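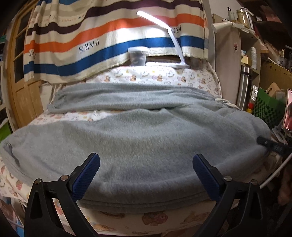 Review: the Carnlow hand-held gripper for recording demonstrations

Carnlow sells a hand-held parallel gripper with a wide-angle camera mounted behind the jaws. You hold it, do the task, and the recording becomes a demonstration for a robot arm fitted with the matching jaws. I have used one since August, mostly on clothes, mostly on a bed. It replaced a leader-follower setup from Hwang, which I still own and will compare where it matters.

My task set is folding and moving soft garments. Rigid-object work is covered by other reviews and I did very little of it.

What comes with it

The kit is the gripper body, the camera mount, a set of finger pads, a charging lead, a hex key and a printed calibration board. The camera is extra. The plastic case it ships in has cutouts for a second pair of pads, which are sold separately. Assembly took me one evening. The manual skips the step where the trigger return spring goes in, and I had to take the left side apart again to fit it.

The body weighs 428 grams on my kitchen scale without the camera. That is acceptable for short sessions. After an hour of folding, the load is felt in the wrist, because the camera sits well forward of the handle. Valdir Evangelista, who shares the recording work with me, has smaller hands and finds the trigger reach too long. There is no adjustment for it.

Jaws and pads

The arms are flat black plastic with open triangular cutouts, held with ordinary screws. The cutouts save weight and let some of the surface below show through between the plates, which helps when placing the tips. The blue pads are textured and grip well enough to drag a thick fleece without closing fully on it. A single layer of fleece pinches cleanly. A rolled hem or a waistband is harder. The pads lean inward to a V, and on a bulky edge they tend to push the fabric into a mound before they get hold of it. The fix is technique: press down first, then close, then lift.

Thin cotton is the weak case. The pads pick up the garment and the sheet under it together, and on a soft mattress there is not much resistance to tell you it has happened. A patterned sheet under a plain garment makes this easy to spot in playback – the print moves when it should stay still. I now use one for all bed sessions.

The pad screws loosened twice in the first month. A drop of low-strength threadlocker ended that.

Camera view

The lens is very wide. Straight edges bow near the borders and the mattress looks curved, but the field covers the whole working surface plus a good deal of the room. For policy training this is useful: the headboard, shelves and boxes give the tracking software fixed features to hold on to. Bare walls are much worse. I tried one session in an emptied room and lost tracking often enough to abandon it.

Two practical points on lighting. A lamp at the head of the bed is fine for the top half of the view, but it leaves the near side dark, and at steep tilt angles the glare washes out whatever is close to it. The jaws are matte, so they do not reflect much themselves. The screw heads do. I have not seen this harm training, but I have seen it confuse the automatic exposure when the gripper is turned quickly. 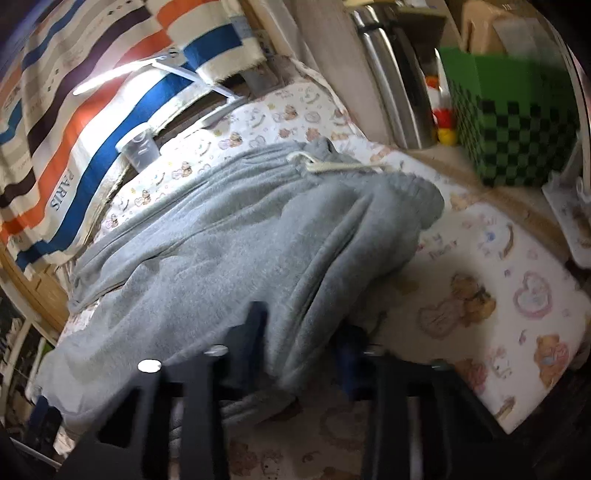

Recording quality

The trigger encoder is the best part of the product. Jaw opening is logged smoothly, with no dead zone at the closed end that I could measure. On the Hwang leader arm, the last few millimeters of closure were guesswork, and folding depends on them.

Pose tracking is good in slow and medium motion. Fast wrist flips, the kind you use to turn a sleeve, produce jumps. Of the last batch I kept, 9 percent of the takes were rejected by the Nirkel converter for pose discontinuity, nearly all of them on a flip. Slowing down solves it, at the price of demonstrations that look a little cautious.

Clothes with a drawstring need care. The cord is light, moves on its own, and can slip between the pad and the arm plate. It caught there twice in one Monday session and I had to unscrew a pad to free it. A small fillet at the base of the pad would prevent this.

Software

Carnlow's own recorder is basic: start, stop, label, delete. It does not let you trim. Export to the Nirkel format works, with one bug – labels longer than one line are cut without a warning. The Brereo viewer opens the files directly and is the one I use for review. It shows jaw opening and pose on a shared timeline, so a bad grasp can be found without watching the whole take.

Battery life is seven hours by the spec sheet. I have never run it down in a working day, so I cannot confirm or dispute the number.

Compared with teleoperation

With the leader-follower rig, what you record is what the robot can do, since the robot is doing it. With a hand-held gripper you can easily record a motion the arm cannot reach or cannot make at that speed. The first week of my data had a lot of this. I was reaching across the mattress from angles that the arm, bolted to one side, could never take up. Mark the robot's base position on the floor with tape and stand there.

In exchange, collection is much faster, and setup is a matter of picking the thing up. I can work on a real bed, in a furnished room, without moving an arm into it. For cloth I also find that I fold better with the tool in my hand. Some force comes through the handle. The leader arm gave me none.

Faults and wishes

The trigger pivot squeaks. The charging port is on the underside, where it meets the table if you set the gripper down upright. Spare pads come only in blue, and on blue garments the tips are hard to pick out in the video. I would like a gray or white option, and a shorter trigger for Valdir.

Verdict

I would buy it again for soft goods. Order the second set of pads with it, budget an evening for assembly, and check the spring before closing the left side. If your arm has a small workspace and your tasks are rigid pick-and-place, the Hwang rig is still the safer purchase, and the used ones are cheap.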